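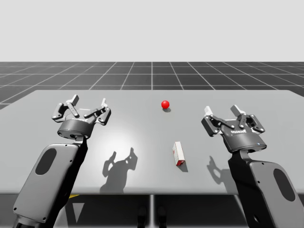
Subsea Pipeline Engineering
Unit 7: Free Spans and Span Correction
Handout, revised Oct 20, 2023

7.1 Definition

A free span is a length of pipeline that has no contact with the seabed between two points of support. The points of support are called shoulders. The vertical distance between the underside of the pipe and the seabed is the gap, and it is reported as the largest value measured along the span.

Spans form in two ways. Some are present from the day of installation, where the line was laid over an uneven bottom with enough residual tension to bridge a low area. Others develop in service as current and waves remove sediment from under the pipe. The second type changes from one survey to the next, and its length at the time of survey should not be treated as a fixed property of the line.

7.2 Why span length matters

Three checks are made on every span that passes the screening limit.

Static strength. The pipe sags under its submerged weight plus contents. Bending stress is highest at the shoulders or near midspan, depending on how stiff the soil is.

Vortex-induced vibration. Flow across the pipe sheds vortices on alternate sides. When the shedding frequency comes close to a natural frequency of the span, the pipe begins to oscillate. Fatigue damage collects at the girth welds.

Third-party loads. A raised pipe can be hooked by trawl gear. This check applies only in fished areas and is covered in Unit 9.

For a uniform span the first natural frequency falls with the square of the length. Doubling the length leaves one quarter of the frequency. Effective length is used in the calculation, and it is longer than the visible length because the pipe rotates slightly into the soil at each shoulder. Students lose marks every year for entering the visible length.

7.3 Screening

Screening sorts spans into those that need no further work and those that go to detailed assessment. The operator sets an allowable length for each zone of the line, based on pipe size, contents, current data and soil. A span shorter than the allowable length is recorded and left alone. A longer one is not automatically a failure — it moves to the next level of analysis.

7.4 Worked case: the Bikitz to Todell line

Survey data for this line are used in the tutorial problems. The survey listed 83 spans. Allowable length in the shallow zone is 100 times the outside diameter for a first pass, to be replaced by the calculated value once current data are entered. The longest span starts 594 m from the Todell end, on the downslope side of a rock ridge, and the water depth there is 300 m.

Points to note before starting the problems:

Kilometer points run from Bikitz. Convert before comparing with the table.

Two neighboring spans with a short shoulder between them may respond as one. Check for interaction before treating them separately.

The Halvorsen soil report gives stiffness for sand only. Use the lower bound for the clay section.

7.5 Correction methods

Grout bags are placed empty under the pipe and filled from the surface vessel. They suit small gaps and firm soil. On soft clay the bag may settle, and a wider base is required.

Rock placement fills the gap and also covers the pipe. The volume needed rises quickly with gap height.

Mechanical supports, such as the Cletetti clamp frame in the course reader, are adjustable in height and suit larger gaps. The clamp adds a point of local stiffness, and the coating under it must be checked.

Trenching lowers the shoulders so that the pipe comes down to the bottom. It is not used where the shoulders are rock.

Every added support creates two shorter spans. Both must be screened again using the as-built position of the support, not the design position.

7.6 Reading and problems

Course reader, sections 4 and 5. Problems 7.1 to 7.6 are due in the first week of November. Show units at each step and state which effective length formula was used.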